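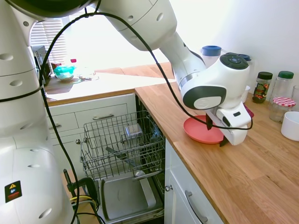
I went to the April open day at Candenska expecting to be bored or annoyed, and I got a bit of both, along with free coffee. The company builds software for household robots. It has put a full kitchen into the back of its building in Greltdale, with cabinets and a dishwasher and a butcher-block counter, and a few times a year it lets the public in to watch an arm do chores. The arm is called Rundo. Everyone who works there says the name as if it were a dog's.

The job for the afternoon was dishes. A plate sits on the counter, the dishwasher is open, and the plate is supposed to end up in the rack. My nephew does this at home for an allowance, badly, and he is done before I can tell him he is doing it badly. Rundo reached down, got its two fingers on either side of the rim, stopped, thought about it, and let go. Then it tried again from a slightly different angle. I counted 16 tries at lifting something over the session, and I was told by a cheerful man with a lanyard that I shouldn't count, that counting was "the wrong lens."

I think counting is a fine lens. If a plumber needed 16 tries I would count those too.

Let me be fair about what is hard here. A plate lying flat is a nasty object to pick up. There's hardly any edge to get hold of, and you and I cheat by sliding it off the counter or tipping it up with a fingernail. Aoife Moynihan, who ran the session and was the one person in the building who seemed willing to talk like a grown-up, spent a good ten minutes on rims alone. She told us the team had gone through 212 different dishes, most of them from thrift stores, and that shallow plates were still the ones she dreaded. I liked her for the word "dreaded." It's the most honest thing I have heard at one of these events.

What bothered me was everything that came after her. The man with the lanyard took the microphone and within a minute we had gone from a plate to "the end of housework." He had a slide with a family on a couch. He said the arm would be in 300 homes by the time some of the kids in the room were in high school, and people clapped, and I looked at the kids in the room, who were about four and wanted to know if Rundo could make toast.

Nobody asked whose kitchen it would go in. I mean that in the dullest possible way. The thing is huge. Standing next to it, I tried to work out where it would live in my apartment, and the answer was that it would live there and I would move out. It has cables running up it and down it. It needs the dishwasher open, the rack out, and the counter more or less to itself. My own counter has mail on it, and a bag of onions, and a charger for a phone I no longer own. I asked whether it could work around that sort of thing and was told that clutter was "on the roadmap."

I've been to enough of these now to know the pattern. A few years back I went to a similar afternoon at Dunne, where a machine folded towels. It folded them nicely. They were all the same towel. I asked what happened with a fitted sheet and got a laugh, as though I'd made a joke, when it was the only thing I really wanted to know. I can fold a towel. It's the fitted sheet that makes me want to lie down on the floor.

So at the end, when they took questions, I asked who loads the dishwasher when the arm gets it wrong. The lanyard man said it learns. I said yes, but tonight, who does it tonight? Moynihan took the microphone back from him and said, "One of us. Usually me." There are 3 people on her team and they take turns putting everything back so the arm can try again. She said it without any embarrassment, and then she mentioned that her hands had gotten very dry.

I would pay to hear that talk, the one about the people who reset the kitchen all day. It would tell you what the machine needs and how far off it is. It would also tell you something about the work, which a lot of us do every night without thinking it's worth a slide. Instead we got the couch family.

They are doing it again in the fall, and I'll probably go. I've told Moynihan I'm bringing a pie dish with baked-on cheese, and she asked me, quite seriously, how deep it was.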